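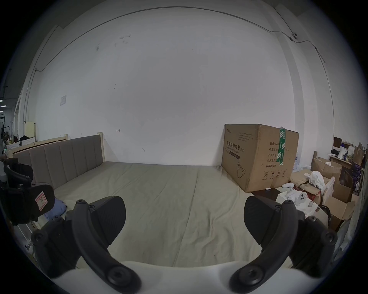
Paweena Limsakul wrote in after my last post to say she had gone to the Kurian open day herself, liked it a lot, and thought I should see the mattress works before making any more cracks about people who sell sleep. Fair enough. I went in September, when they open the place up again, and I took notes.

Getting there

Kurian is on the far side of Torkosbridge, past the feed store and a tire place. The website says there is a shuttle from the train station. There is a shuttle, but it had left when my train got in, and the next one was listed as "as needed." I needed it. I walked. If you go, wear real shoes, as the sidewalk gives up after the second traffic light and you finish on gravel.

Sign-in was at a folding table. You get a paper badge, a pair of foam earplugs and a card asking how you sleep, on a scale that starts at "could be better." No box for "fine, thanks." I left mine blank and the woman at the table handed it back to me.

The tour

We started in the sewing room, and I'll say right away that this was good. The quilting machine is loud enough to feel in your teeth, and the people closing the edges steer a whole mattress around a corner without seeming to look at it. I could have stayed there all morning. We got maybe ten minutes, and then the guide wanted us in the foam area.

The foam area is where the talking starts. Each block has to rest for 72 hours before they cut it, which I believe. Then we heard that their top layer, sold under the name Wivby, "remembers you but doesn't hold on." I asked what that meant in terms of density. The guide said it was a feeling more than a number. I asked if there was also a number, and he said he would find out and email me. I gave him my address. Nothing so far.

Next came the testing machine, a heavy roller that goes back and forth over a mattress behind a plastic shield. It is meant to stand in for years of use. A man near me asked how many years. The guide said it depends on the sleeper. That is true of the sleeper and doesn't tell you a thing about the roller. I did like watching it, and so did every kid on the tour.

We didn't get to see the spring line at all. It was "between runs." Paweena got to see it on her visit and says it was the best part, so I may have just picked a bad morning.

The showroom

You cannot leave except through the showroom. I tried.

Every bed had a headboard behind it, mostly upholstered, mostly gray, a lot of them with the vertical channels that seem to be in every bedroom now. I have nothing against the look. It is nice to lean on. I would only ask anyone selling one how you get cat hair out of the channels, and I did ask, and the answer was a brush they also sell.

The sheets in there were pulled so tight you could have dropped a plate on them without a sound. Mine have never looked like that past breakfast. A bed people sleep in has creases and somebody's clothes on it, and I would trust a showroom more if they let one bed go to seed so you could see how the cover sits after a bad night.

Lying down was encouraged. I tried the firm one, the medium one and the Vokham, a thick thing with a pillow top that the salesman called "hotel style." I have slept in plenty of hotels and would not use that as a selling point. The medium was the best of them. The firm one was fine too. The Vokham made me feel like I'd been set down in oatmeal.

Prices are on little cards, turned to face the wall. I turned some over. The mattress topper was $282 with the open day discount, and when I looked it up on the train home the regular price on their own site was the same, $282. Maybe the site had been changed for the day. I checked again a week later and it hadn't moved.

Practical stuff

The tour is free and runs from 2 to 3 in the afternoon, plus a morning one if enough people sign up. The morning one was half full. Coffee was free and weak. There is one restroom and it is back by the loading dock, so go before the foam.

The trial period sounds generous until you read the back of the leaflet. The return is free but the pickup is not - and you need the original bag. Who keeps the bag?

Would I go back? For the sewing room, yes, and I'd like to see the springs. Paweena says to call ahead and ask if the line is running that day. I left without a mattress, but I did buy the brush, and it gets most of the hair.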